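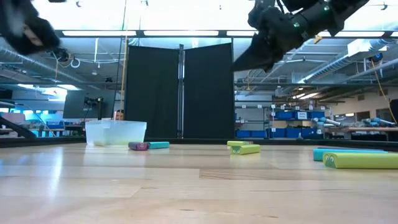

Pilix extends foam block range with printed faces and a tabletop storage bin

Stilldale, July. Pilix has added a set of soft foam play blocks to its range for nurseries, childminders and home use. The set is supplied with a translucent bin and goes on sale through Akande, the company's distribution partner, at the end of the month.

The blocks are long, with softened corners, and are sized to be handled on an ordinary table. The colours are yellow-green, teal and purple. Some blocks carry a printed face or design at one end and others are left plain, so that a group can be sorted by colour, by print or by both. All colours are available as single replacements.

Each set is packed with a user leaflet covering 3 activities: sorting, end-to-end laying and tidying away. The third was added after trials in Stilldale, where staff asked for the packing-up stage to be treated as part of the session. Children return the blocks to the bin one at a time, matching colours where the group is old enough to do so. 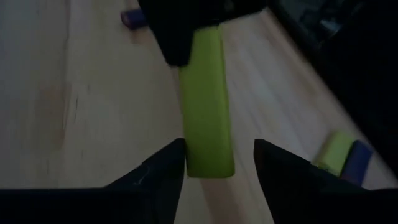 Photo: Pilix

The foam has a matte surface. It is cut from sheet, and the corners are rounded in a second operation. Printing takes place after cutting, and the ink is cured before the blocks are sorted for packing. Pilix recommends wiping with a damp cloth and mild soap. The blocks should not be put in a dishwasher or tumble dryer, and should be left to air dry on a flat surface before being put away.

The bin has tapered walls and a flared rim. Empty bins nest inside one another, which reduces the shelf space needed where several sets are kept in one room. The translucent plastic allows staff to check for blocks left inside without lifting the bin down. Lids are sold separately and fit all bins in the current range.

An initial run of 3000 sets has been completed at the Gistov works. Of these, 155 have been set aside for nurseries and libraries in the Stilldale area that took part in the trials. The remainder will be released to retailers in 2 deliveries, the first in July. Orders placed after the first delivery has been allocated will be met from the second.

Existing customers may order the blocks without the bin under the refill listing. Trade accounts should use the current order form, marking the delivery required. Samples for review can be requested from the Pilix press office and should be returned in their original packaging.

Notes to editors

Pilix designs and supplies play and storage products for early years settings. Its office is in Stilldale and its cutting and printing work is carried out at Gistov. Akande handles warehousing, trade orders and returns.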